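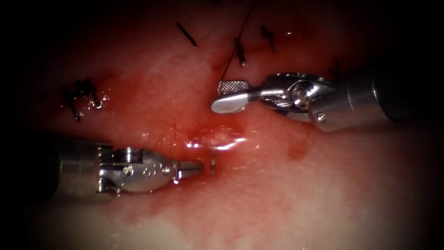

One reader, Alix, wrote in after the December issue to ask why we keep recording the same stitch over and over, when surely the computer has seen a stitch by now and could be trusted to get on with it. It is a fair question and a good-natured one, and I have been meaning to give it a proper answer, so please pour yourself something warm and bear with me.

The short version is that the computer has seen plenty of stitches, and it has learned from them about as much as you or I would learn about driving from looking at a lot of parked cars. What it needs is the whole business from start to finish, with every small correction left in: the reach, the hold on the thread, the moment one hand waits for the other. In suturing the two instruments are forever passing the work back and forth, and a good deal of the skill is in how far apart they are, how hard the thread is being pulled, and when to ease up. We had a lovely talk about this over lunch in the Clemley building and came away with more questions than we brought.

So for the Popescu project we collect what we call runs. A run is one short piece of work, one pass of the needle or one knot, with the video and the movements of both instruments saved side by side on the same clock. The target for this first stage is 400 runs. As I write we have 91 that everybody is happy with, which sounds like very little for the hours put in, and I did grumble about it myself until I sat through an afternoon of checking and saw how much can go missing. Sometimes the video and the movement record drift apart by a hair. Sometimes the thread slips out of view at just the wrong moment – it is dark and very fine, and against red tissue it is easier to lose than you would think. Shine is a trouble too. A bright spot on a moist surface and a bright spot on polished steel can look a lot alike to a program that doesn't yet know what either one is.

Another 56 runs are sitting in a folder waiting for labels. Labeling is slow, patient work, and I want to say a big thank-you to the people doing it, who go through each run and mark where one step ends and the next begins. You would be surprised how much friendly arguing there is over when a pull on the thread has properly started! We have settled on 9 step names for now (we began with far more, and kept mixing them up).

Alix also wondered whether we throw out the clumsy ones. We used to. Now we keep them, as long as the recording itself is sound, and give them their own tag. A dropped thread followed by a calm second try is worth having, as the system will drop threads of its own and needs to have seen somebody pick one up again. What we do leave out are runs where the operator was plainly trying something new halfway through, which confuses everyone, the labelers included.

The next stretch of recording will be done with the Ostau team, who have kindly offered us their mornings until noon. Their operators tie left-handed as well as right-handed, and we have hardly any of that so far, so I'm looking forward to it very much. If you have a question like Alix's, do send it along. I read them all, even if the answers take me a while – and come out this long.

Posted in: Teaching Machines / Project Notes
By the newsletter desk
December

Recent items
Two clocks, one recording: how we line things up
What counts as a knot? Notes from the labeling table
A visit to the Ostau workshop
Reader mail: why so many repeats?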